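Unit Pricing Belongs on the Repair Shelf Too

Refugio Nava

Grocery stores in this state have had to print a unit price under every item for decades. The rule is dull and it works. A shopper compares two jars of different sizes by reading one number per ounce, and the size of the jar stops mattering. I want to argue for the same treatment of durable household goods, with one change: the unit should be expected service life, and the price should include parts.

The difficulty is that service life is a distribution. A washing machine rated for 1,535 cycles by its maker may fail at 400 or run well past the rating. A single figure hides the spread, and the spread is what a buyer on a tight budget needs to see. A household that can absorb one early failure can gamble on the cheaper machine. A household that cannot is better served by the lower variance, even at a higher mean cost per cycle.
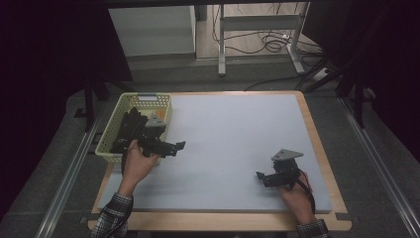
Torben Lammers made the standard objection to me last June: manufacturers would tune their tests to the label. They would, and they already do this with energy labels. The energy label still shifted purchases, and the gaming was reduced by tightening the procedure. A test that can be gamed at the margin carries more information than a blank space on the tag.

The second objection is cost. Life testing takes time, and a small maker such as Hetholm cannot run 24 units to failure before each model change. I accept this. The rule should exempt low volumes and allow a published parts policy in place of test data. A maker would state how long it will stock the pump, the belt and the control board, and at what price. These three parts account for most of the repairs that owners give up on in my own shop's records. The control board is the worst of them - its price is often set close to that of a replacement machine, and the owner learns this after the failure.

Parts pricing is also easy to verify. An inspector orders the part and reads the invoice. No laboratory is involved.

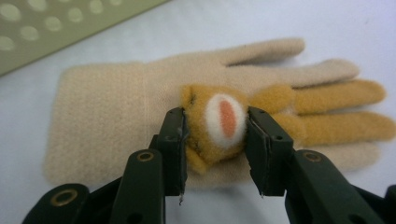 Citlali Galindo has proposed a longer mandatory warranty as a simpler route. A warranty does move risk to the maker, but it ends on a fixed date and says nothing about the years after it. It also gives the buyer one threshold to compare, and makers cluster at thresholds. A printed cost per cycle, with a low and a high value, keeps rewarding improvement past the legal minimum.

I would start with washing machines and dishwashers, where a cycle is easy to define. Refrigerators are harder, as they run continuously and the load depends on the kitchen. Vacuum cleaners could follow once there is agreement on what counts as an hour of use. The label itself needs two numbers and a line for parts.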